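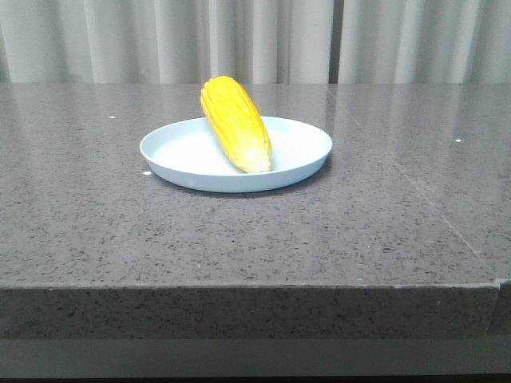
Tamara Pană had eaten no breakfast, and the corn was making it difficult to concentrate.

"You may not eat the test object," said Wing-sze Hsueh, who did not look up from her keyboard.

"I was only checking the angle."

"You were smelling it."

They were testing two grippers for Clivholm, which wanted to sell a kitchen arm before the end of September. The first was the Lai, with two hard fingers and rubber pads. The second was the Grornari, soft and a little ugly, which filled itself with air and closed like a sleeping hand. Each gripper would lift the same ear of corn 60 times from the same blue plate. Wing-sze wrote the rules herself. A lift was good if the corn came up, waited 3 seconds in the air, and went back without a broken kernel.

The Lai went first. It was quick and proud. It took the corn by the thick end, where the kernels were pale, and it put it back almost exactly in its place. On lift 8 it squeezed too much and a small drop of juice ran down the pad.

"Kernel," said Tamara.

"I see it." Wing-sze typed one line. Then she took a fresh ear from the bag and laid it on the plate with the tip over the far rim, as she had done with the other.

By noon they had changed to the Grornari. It was so slow that Tamara learned the sound of its pump by heart. Twice the corn turned inside the soft fingers and slid down again, and each time she pulled in her breath as if it were a child on a ladder.

Her father had sold corn beside the road when she was small. He could take an ear from boiling water with his bare fingers, turn it once in the salt and give it to you, and he was always talking to somebody else while he did it. She had tried to explain her job to him on the telephone. He had listened with great politeness and then asked how much the machine cost.

"What did you answer him?" asked Wing-sze, when Tamara told her this.

"I said it was a prototype."

"Good answer."

At four o'clock Ximena Quiroga came down from the office and wanted to know which one was the winner. Clivholm was calling her again.

"The Lai is faster," said Wing-sze. "The Grornari has not broken anything. It has dropped it, though."

"So which?"

"We have not finished."

Ximena looked at the plate for some time, sighed, and went back upstairs to be on the telephone. Tamara pressed the green button. The pump began, and the soft fingers opened above the corn.

"After the last lift," she said, "is it still a test object?"

Wing-sze thought about it seriously.

"I have butter in the fridge," she said.

3 comments

8 shares

We use cookies to improve your reading experience. By continuing to use this site you accept our cookie policy.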